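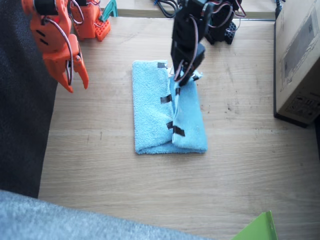 Light blue terry towel, apparently folded lengthwise, with black tape markers along the crease.

Household Skills, Unit 5: Folding a Towel
Notes by Gayan Marikar

Welcome back, everyone! Towels look like the easy part of the linen closet, and I suppose they are, but I've been folding them for a good many years and I still get a crooked one now and then. Take your time on this unit - it's a nice, quiet one, and we'll get to the fitted sheets soon enough.

1. Clear a table a bit bigger than your towel. Lay the towel out with a long edge toward you, then smooth it from the middle outward with the flat of your hand. Terry has a looped pile and likes to hang on to its wrinkles, so go over it twice. Check the near edge too, where a little fold loves to hide.

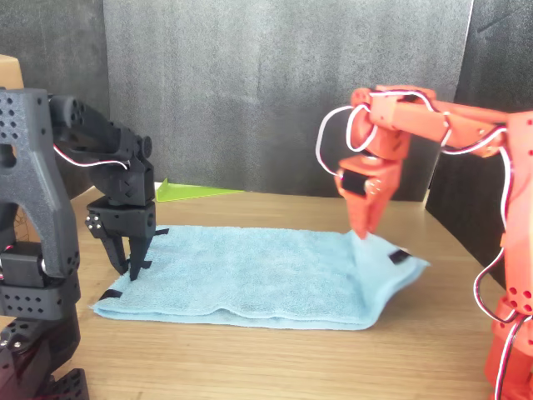 2. Take hold of the two far corners, one on each side, and get a good pinch on both before you lift anything. If you're new to this, stick a few short strips of black tape down each side and use them as your guides.

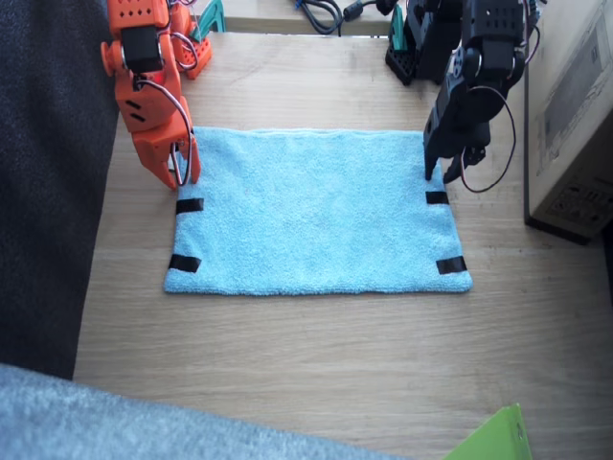

Bring both corners toward you at the same speed, keeping the cloth a little bit taut between them, and set them down on the near corners. Let go, look at the sides, and nudge whatever needs nudging.

3. Turn the towel and fold once more. Peel off the tape before it goes on the shelf, please!

For Friday: fold 10 towels at home and bring me your best one.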